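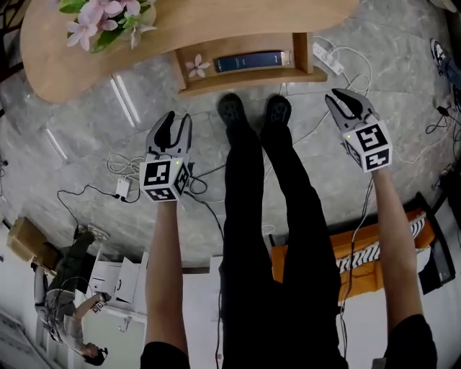
Flastelard Front Desk Set

README, last touched in August

Hi! I'm Athina Ververidis and I look after this dataset, so if something in it is broken or confusing, I'm the one to bug. I used to work the front desk at Policarpio, and I still cover it when they're short, which is how I ended up writing a data card in the first place.

What's in it

There are 3,000 recordings of people doing ordinary desk and lounge chores with a gripper in each hand: picking up chargers, moving books in and out of a shelf, coiling cables, straightening cushions. We call each recording a "turn." Every turn has head video, the position of both grippers over time, how far the fingers are open, and a short note typed by whoever did it.

I set aside 1,000 of the turns for testing. Please don't train on those (I know, I know, but people do).

Who did the work

11 of us, all Policarpio staff, all paid our normal hourly rate for it. Nestor Mangubat and Efren Tiongson did the most by far. Nestor is left-handed and you can see it in his turns – he goes for nearly everything with the left gripper first, even when the right one is closer. Don't filter that out, please! Ryota Hirano wrote the sync code and did a few turns himself when he wanted to find out why the rest of us kept complaining about our wrists.

What it changed for us

This part isn't usually in a README but I wanted it somewhere.

When Wivberg first came to talk to us about automating the evening reset (that's our word for putting the lounge back together after closing), most of us figured it meant fewer evening shifts. That's partly true. There were four evening shifts and now there are three. Amado Baluyot moved to mornings and likes it, Efren lost some hours and didn't like it, and he got part of them back by recording. The recording work will run out at some point and we've asked what happens then. We don't have an answer in writing yet.

The other change is that we talk about our own work a lot more. I'd never thought about how I pick up a cable. Now I have opinions! Efren pinches near the plug, I grab the middle and let it hang, and we argued about it over lunch for most of a week. Both ways are in the data.

Known problems

– The head lens is very wide, so straight things bend near the borders. Calibration files are in the calib folder, one per headset. Headset 2 was replaced partway through and has two files, so check the turn number before you pick one.
– Marker tracking drops out when one gripper passes behind the other. Gaps are left as gaps. We didn't fill them in.
– Shiny floors throw reflections from the ceiling lights. Our tracker coped fine, yours might not.
– Cable turns are messy. If a note says "gave up," the person gave up. I kept those.
– Coworkers show up in plenty of turns. Everyone agreed to it, but don't try to work out who's who, and don't use this to rate anybody's speed. That's in the license too.

Getting started

Unpack everything into one folder and run the check script. It lists any turn with a missing file. Then open the notes file and read fifty or so before you write any code – you'll learn more from Nestor grumbling about cushions than from my column names.

Column names

turn_id, person (a letter, no names), headset, chore, left_open, right_open, note. Openings run from 0 for closed to 1 for all the way open. Older files from the Clomulum pilot have them the other way around. Sorry! The loader flips them for you if you leave the pilot flag on.

Changes

Newest version fixes the swapped left and right labels in the shelf turns. Thanks to Ryota for catching it.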